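Where the Water Goes in Hellosdale: a look at our local millstream

I grew up with the millstream at the bottom of our lane, so when we were asked to choose a place for the second-year project I hardly had to think about it. This report follows the stream from the old sluice at Cusow down to the footbridge in Hellosdale, and asks a fairly simple question: how much has its course changed, and does anyone who lives beside it still notice?

The earliest mention I could find is from 1540, when a lease for Cusow mill talks about "the water and the bank thereof". After that there is a long silence in the papers, and I have to admit I spent a good many happy afternoons reading about sheep instead. The later maps are much more helpful. They show the stream bending twice above the village, where today it runs nearly straight beside the allotments, and I think the upper bend was filled in when the road was widened.

I walked the whole length in February, when the nettles were down and you could get close to the bank. I stopped at four places to measure the width and depth with a tape and a marked cane, and I also talked to people along the way (more talking than measuring, if I am truthful). The widest point was just below the sluice. The narrowest was behind the Jillell bakery, where the wall leans over the water and the bed is mostly brick and broken tile.

Over 20 residents filled in my questions. Most of the older ones could tell me where the second bend used to be, and several had paddled in it. Younger families knew the footbridge very well and the rest of the stream hardly at all, which made me a little sad, though they were very keen to hear about it! Two people on Amrani Terrace kindly lent me photographs of the flood, and those helped me to place the old bank quite closely.

If I did this again I would measure in summer too, as one cold walk can't say much about low water. I would also start with the residents and go to the maps afterwards, because they remembered names for parts of the stream that I never saw written down anywhere. 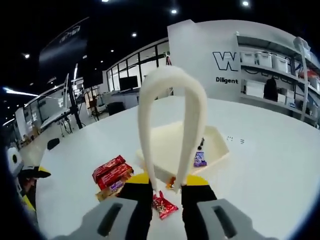
At the long white table

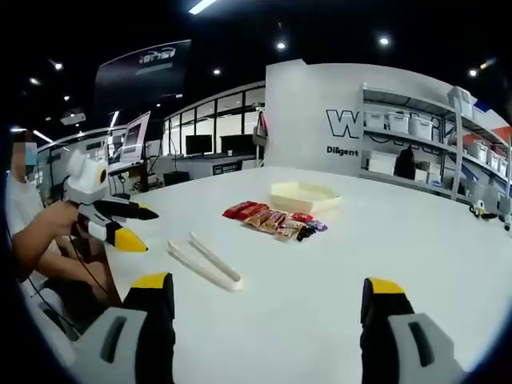
Department of Geography and Local Studies
Second-year project reports
Handed in 19/10/2026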